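오늘은 하루 종일 오래된 데스크톱 뜯는 날. 타래로 조금씩 올려볼게요. 작업실 구석에 세워둔 타워 4대 중에 제일 무거운 놈부터 시작합니다ㅋㅋ

일단 옆판부터 안 열림. 손잡이를 당기면서 뒤로 밀어야 하는 구조인데 처음엔 그걸 모르고 한참 씨름했어요. 손톱 하나 해먹고 나서야 딸깍 하고 빠짐... 먼지는 생각보다 얌전했습니다. 그래도 베란다에서 블로어로 한 번 불고 들어왔어요. 창문 닫고 했다가 온 집안이 뿌예진 적이 있어서 이제 실내에선 절대 안 함.

살릴 수 있는 건 살려서 거실용으로 하나 조립하는 게 목표예요. 동영상이랑 문서 작업만 되면 충분하고, 게임은 바라지도 않음. 나머지 부품은 Drarnero 중고장터에 올리거나 Womo 수거함으로 보낼 예정. 메인보드는 따로 모아서 보내야 받아준다고 해서 상자도 하나 비워놨어요.

CPU는 이미 빠진 상태라 소켓만 덩그러니. 소켓 안쪽 핀은 진짜 조심해야 돼요. 예전에 면봉으로 닦아보겠다고 나섰다가 솜이 걸려서 핀이 휘었거든요. 그거 돋보기 대고 펴느라 밤 샜던 거 생각하면 지금도 손이 떨림. 이번엔 덮개 구해서 씌울 때까지 근처에도 안 갈 거예요.

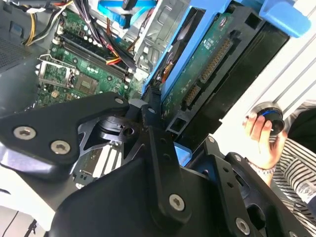

제일 귀찮은 건 역시 케이블. 검은 다발이 메모리 슬롯 쪽으로 늘어져 있어서 뭘 하나 하려고 해도 계속 걸려요. 케이블 타이 사다놓은 거 어디 뒀더라... 파란 SATA 케이블은 색이 예뻐서 챙겨둘까 싶어요(이런 식으로 모은 케이블이 서랍 하나 가득인 건 비밀).

반면에 하드 고정하는 파란 플라스틱 틀은 진짜 마음에 듦! 요즘 케이스 쓰다가 이런 거 보면 옛날 완제품이 정비하기엔 더 편했구나 싶어요. 지금 쓰는 Asurard 케이스는 하드 하나 바꾸려면 양쪽 판을 다 열어야 하거든요. 보기엔 깔끔한데 손댈 때마다 한숨 나옴.

하드는 내용 확인하기 전까지 따로 보관합니다. 지난번에 확인 안 하고 넘길 뻔한 하드에서 옛날 여행 사진이 67장이나 나왔어요. 그 뒤로는 무조건 연결해서 열어보고, 옮길 거 옮기고, 그다음에 지우기. 시간은 걸려도 이게 마음 편해요.

나사는 다 쓴 반찬통에 칸 나눠서 담는 중. 케이스용, 하드용, 보드용 이렇게 3칸. 뚜껑에 마스킹 테이프 붙이고 이름도 써놨어요. 예전엔 한 컵에 다 부어놨다가 조립할 때 후회했음ㅠㅠ

혹시 이런 구형 타워에 맞는 조용한 쿨러 아시는 분? Baláž 제품이 괜찮다는 얘길 들었는데 높이가 맞을지 모르겠어요. 자로 재봤더니 좀 애매해서 주문은 보류. 써보신 분 있으면 댓글 주세요!

오늘은 여기까지만 하고 커피 마시러 갑니다. 메모리 테스트는 내일 이어서 올릴게요.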